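Ticket 1001 – tablets not charging on new USB-C hubs, Millmont stockroom
Opened 17 Mar 2018 by Duarte Garcia. Priority: medium (was high)
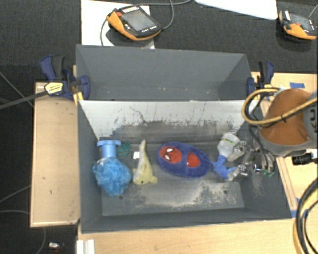
Gerrit Martens: Same thing at Pennington, two tablets out of six. Ours charge fine on the old bricks, just not through the hub. Not convinced it's the cable, we swapped ours twice.

Duarte: OK good to know, adding Pennington to this ticket. Please don't open a second one.

What we have
Linelora tablets, the newer batch with USB-C. Floletti hubs, 7 port, one wall supply each. Old tablets on the same hubs with micro USB adapters are fine, never had a complaint.

What happens
Plug in, battery icon shows the bolt, bolt goes away after a few seconds. Comes back. Goes away. Leave it overnight and it's at 22 percent in the morning, sometimes lower than when you left it. Screen wakes every time the bolt comes back so that's probably eating what little it gets.

Tried so far
Different port – no change
Different cable, short one from the box – no change
Tablet powered off while charging – better, got to 100 by morning but slow
Hub moved to another outlet – no change
Hub unplugged from the PC, wall supply only – this one did something. Bolt stays on for longer, 18 minutes the first time, then drops again
Restarted the tablet. Obviously
Cleaned the port on one tablet, some lint in there, no diffrence

Not tried
Firmware on the hub. There's an updater on the Floletti site but it wants a Windows machine and admin rights, and I don't have those here. Gerrit do you?

Gerrit: I have admin. Will run it on one hub only and leave the other alone so we can compare. What version are you on? Sticker on the bottom of mine says rev B.

Duarte: Rev A on both of mine. No idea what the version is, the lights don't tell you anything.

Update, afternoon
Called Floletti support. On hold forever. Person was nice enough, said rev A doesn't negotiate properly with some USB-C devices and falls back to the lowest current. Tablet asks for more, hub says no, tablet lets go and asks again. Which would be the bolt going on and off. She says rev B with the current firmware should be ok. Did not say what we're meant to do with rev A. Asked about a swap, she's sending a form.

Gerrit: Updater ran, took two tries, first time it lost the hub halfway and I thought I'd killed it. Unplug everything incl. the wall supply, wait, plug the supply in first and then the PC. Second try went through. Both bad tablets have held a charge since lunch, one is over 80. The hub I didn't update still does the on/off thing.

Duarte: Great. So that's rev B sorted then. Can you do the other one and leave both on overnight with the screens off?

Gerrit: Doing it now.

Workaround for Millmont until the swap
New tablets go on the single wall chargers, the ones in the second drawer. NOT on the hub. Old tablets can stay where they are. If you run out of chargers, power the tablet off fully before you put it on the hub, sleep isn't enough.

Please label the cables, I found a 300 mm one from somebodys phone in with ours and lost half an hour testing with it.

Form from Floletti arrived. Wants serial numbers and proof of purchase for both hubs. Serials done, invoice requested from accounts.

Status: Pennington – waiting on overnight test. Millmont – waiting on invoice, then swap. Leaving open.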